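Kitchen & Food Storage > Refrigerators and Drinks

Slim cans keep turning sideways in a gravity can rack. Is there a way to mix can sizes?

Posted by graltley_kate
2018-03-03

We have a Sovholm two-lane can rack in the fridge, the kind with a sloped upper level and a flat lower level. You load cans on their sides at the top, they roll to the back, drop down and come forward on the bottom. It worked well for a long time with standard 12-ounce cans.

Lately we have been buying part of our soda from the Korean grocery, and most of it comes in slim cans. They are narrower than the standard ones. When I load them in the rack they roll for a few inches and then one end gets ahead of the other. The can ends up pointing front to back and everything behind it stops. I have to take the rack out to clear it. Yesterday a can got wedged in the drop at the back and I had to use a wooden spoon.

What I have tried so far:

Loading only slim cans in one lane. It still jams, a little less often.

Putting a rubber band around each can to make it thicker. This stopped the rolling completely.

Tilting the rack up more at the back with a folded towel. The cans came down faster and one of them came out over the front lip and onto the floor.

The shelf is 19 inches wide with 9 inches of height under the next shelf. I can't move the upper shelf because there are tall bottles in the door that only close at this setting. I would like to keep both kinds of cans on the same shelf, and I would like not to buy another rack if I can avoid it. The cans are a mix, so I also want to be able to see what is left without pulling everything out.

Is there an insert for this rack, or some other setup that people use?

3 answers

Bernardo Carrilho

I don't know of an insert for the Sovholm. I had the same rack and the same trouble, and I ended up using it for standard cans only. The slim ones now stand up next to it.

The jam comes from the lane being too wide for the can, or the can being too short for the lane, depending on which slim cans you have. They are sold in more than one height. A standard can nearly fills the lane from wall to wall, so it can't turn. If your slim can leaves a gap at the end, it will start to turn as soon as one side drags. If it is long enough for the lane and still jams, the trouble is at the drop in the back, where the narrower body lets two cans try to go through together. You may have both.

Steps I would follow:

1. Take everything out and wipe the rack and the shelf. Sugar on the ramp is enough to slow one end of a can. Check under the rack too. Mine had a ring of dried syrup under one foot and was not sitting level.

2. Sort by body width before you think about brands or flavors. Hold one can against another, side by side, with the bottoms on the table. Anything narrower than a regular soda can goes in the slim group. Some cans look slim only because they are tall, so compare the bodies and not the heights.

3. Decide which group lies down and which group stands up. In my fridge the wide ones lie down and the slim ones stand. A narrow can takes up very little floor when it is upright, and you can read a good part of the label from the door if you turn it to face out. Chilsung is the one we have most of. The name runs along the body of the can, so from the front you have to tilt your head to read it, but the green is easy enough to pick out.
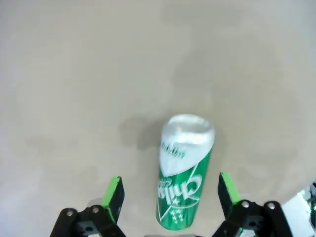
Slim green can upright, then the same kind of can with a blue one on its side.

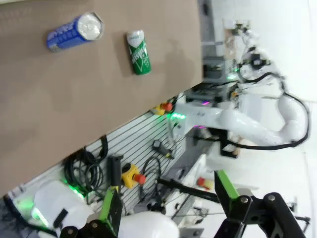
4. Put the rack against one side wall of the fridge. Measure what is left of your 19 inches after that. Do it with a tape, at the back and at the front, as some shelves get narrower toward the back where the liner bulges.

5. Fill the remaining width with an open bin or a shallow tray with a lip. A lip of 2 inches is enough to keep slim cans from falling over when you close the door hard. Higher than that and you start covering the labels. I use a plain tray from the baking drawer that had lost its lid.

6. Load the tray from the back, one flavor per row. Take from the front and push the row forward when you restock. It isn't automatic like the rack, but a row of slim cans slides easily in a smooth tray.

7. Leave the rack flat on the shelf the way it was designed. Take the towel out. The slope is already built in, and a faster roll dents the cans at the drop.

On height, stand your tallest can on the shelf before you buy anything. You should have plenty of clearance at 9 inches, and room to get your fingers over the top. If you are tempted to stack a second layer of slim cans on the first, I would leave it. The bottom of one can sits in the rim of the one under it, but with such a narrow base the stack leans when the door moves.

One more point. If you buy by the case, don't load it all. I keep the rest in the pantry and bring in a row at a time – the fridge also cools better with some air around the cans.

Comments

graltley_kate: Thank you. I checked and mine leave a gap at the end of the lane, so it is the turning problem. There are 4 widths of tray at the store here, so I will measure first. Do the cans in the tray get cold as fast as the ones in the rack?

Bernardo Carrilho: I haven't noticed a difference. The back row gets colder than the front row in both.

pantryshelf: Agree with step 1. Ours jammed for a week and it was a sticky spot.

Abreu_R

Use the vegetable drawer. Ours is full of cans and the vegetables are on the shelf.

Comments

graltley_kate: I need the drawer, but thanks.

dl_pleltthorpe

If you want to keep using the rack for the slim cans, you can narrow the lane. I did this on a different rack, so check the fit on yours before you cut anything.

Cut a strip of corrugated plastic (the sign material, not cardboard, which goes soft in a fridge) the same length as the upper ramp. Lay a slim can in the lane on its side, push it against one wall, and measure the gap at the other end. You want to fill most of that gap and leave a little play. I used two layers of the plastic held together with double-sided tape and fixed to the wall of the lane with small zip ties through the wire. Then the same again for the lower level.

The part that took longest was the drop at the back. The can has to pass from the upper level to the lower one without tipping, so the strip must continue down through the drop or the can will turn there instead. I bent a piece to follow the curve. It took me a few tries.

It has been in since November and it jams now and then, mostly when somebody puts a standard can in the narrow lane. I put a piece of green tape on the front of the lane so people would know which one is for slim cans. That helped.

Some things to keep in mind:

The strip has to come out for cleaning. Don't glue it.

It does nothing for cans that are a different height again. We buy small tonic cans at the holidays and those go on the door.

Your rack has molded sides, I think, not wire. If so, zip ties won't work and you would need removable mounting strips. They hold poorly on cold plastic, so take the rack out and let it warm up and dry before you stick anything to it.

If you only have a few slim cans at a time, I would do what Bernardo says and stand them up. The lane is worth the work only if you go through a lot of them.

Comments

graltley_kate: The sides are molded, yes. I am going to try the tray first and keep this for later if we run out of room.

Bernardo Carrilho: How thick is the plastic sheet? I might try it on my second lane.

dl_pleltthorpe: The thin one, the kind used for yard signs. An old sign is fine if you wash it. Put the printed side against the wall so the ink doesn't rub off on the cans.

Related threads

Can rack too deep for counter-depth refrigerator
Best way to store glass bottles on their side
Removing dried soda from a ribbed fridge shelf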